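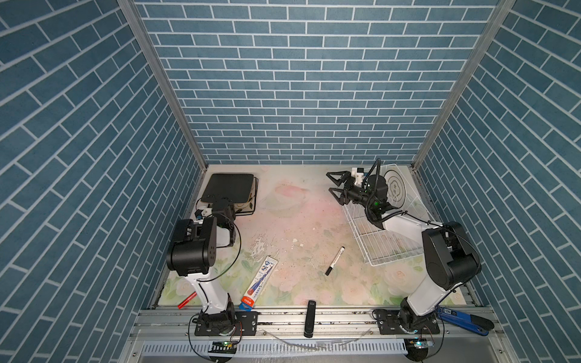

Page last changed: May 21, 2026

About the Wistimel Training Center

The Wistimel Training Center is a school of applied automation. It offers day and evening courses to young adults entering the trade and to working technicians whose employers have brought robots onto the shop floor. The center was opened by the Miranda family, whose packing machinery business had for many years trained its own apprentices, and it has been run as an independent school under its present name from its first full year of classes.

Our courses cover wiring, safe operation, basic programming and the upkeep of small robot arms. Students spend most of their hours at the cells. Each cell is a walled work area on an aluminum structure, and the cell shown on this page has two arms mounted on its front rail, where they can reach toward the same mat. The arms work with ordinary goods: a pen, a marker, a boxed pen package, a wire-mesh basket. Objects of this kind are light and cheap to replace, and they differ enough in shape to make picking and placing a real exercise for a beginner.

Search this site Enter keyword Go

Open Day

The center opens its doors to the public once a year, in November. The Open Day began as an evening for the parents of enrolled students and has since become the main occasion on which employers, teachers and neighbors see the work of the school. The most recent Open Day received 41 visiting groups, the largest of them from the Muren district high schools.

Visitors are received in the front hall by Ivone Miranda, Director of the Center, and are then taken to the cells in parties of no more than 18. A demonstration lasts 24 minutes. It is led by a second-year student, with an instructor present at all times, and follows the same order for every party:

The student names the parts of the cell and states the safety rules.
One arm is moved slowly by hand control, so that visitors may see each joint turn.
Both arms are then run on a sorting task with small items on the mat.
Visitors may ask for one item to be moved to a new spot, and the task is run again.

The final step was added at the suggestion of Raíssa Meireles, Head of Instruction, who wished visitors to see how an arm deals with a change it was not set up for. Arms do miss and drop things during this step. Students are taught to stop, explain what they believe went wrong and begin again, and the center regards this as part of the demonstration.

"An employer who watches a student recover from a failed grip learns more about our teaching than we could put in a brochure," Ms. Meireles wrote in her report on the last Open Day.

School and Company Visits

Outside the Open Day, the center receives schools and companies by appointment during term. School parties follow the program given above, with a short talk on courses and entry requirements. Company visits may be longer and are planned with Gervásio Furtado, who is responsible for relations with employers. Wolik, a maker of household fittings, has sent its new line supervisors to the center each term under a standing agreement, and several of our graduates are now employed there.

There is no charge for school visits. Visitors must wear closed shoes, and bags are left in the front hall. Photography is permitted from behind the yellow line — flash must be switched off while an arm is moving.

Staff and Facilities

The teaching floor measures 1,740 square feet and holds the cells, the wiring benches and a tool room. Edivaldo Honorato has charge of the floor and approves every change made to a cell before it is powered. Benedito Godoy teaches the evening program and supervises the second-year students who lead demonstrations. Students who wish to serve as demonstrators apply to him in writing before the end of the spring term, and those accepted complete a short course in public speaking and emergency stops.

Requests for visits should be sent through the contact form at least three weeks ahead, giving the size of the party, the age of the students where this applies, and any access needs. The office replies to all requests by letter or e-mail.

Shares 18 Comments 0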